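**Pre-Release Checklist: Countertop Manipulation Stack, Simulation Stage**
Project Villca – planner build 124
Completed 14 April 2018

Items are marked P (pass), F (fail) or O (open). A build with any F may not be transferred to hardware.

| Item | Check | Result |
|---|---|---|
| 1 | Joint limits in the planner match the arm model | P |
| 2 | Collision meshes loaded for counter, base block and wall | P |
| 3 | Self-collision check active during replanning | P |
| 4 | Control loop free of missed cycles for 30 minutes | P |
| 5 | Grasp pose error within 2 mm of reference | O |
| 6 | Stop command honored in every controller state | P |
| 7 | Log replay reproduces the commanded path | F |

**Comments**

Item 2. The mesh for the counter was replaced with the Fonby version. The former mesh shall be removed from the repository.

Item 5. Perception returned a stable pose for the sponge in all 21 trials. Poses for thin utensils varied between runs, and the tolerance could not be confirmed. The scene used for this item has the gripper lowered to the sponge, with utensils and dishes left in place as clutter.

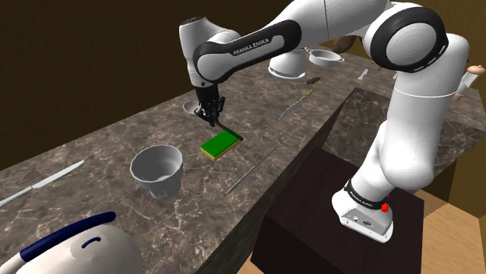
Sultton: Item 5 should stay open until the thin utensils are tested separately. The depth filter discards narrow objects at low viewing angles – please attach the filter settings to the next report.

Item 7. Timestamps written by the Jumetti logger drift from the controller clock. Retest required after the July update.

**Disposition:** Not released.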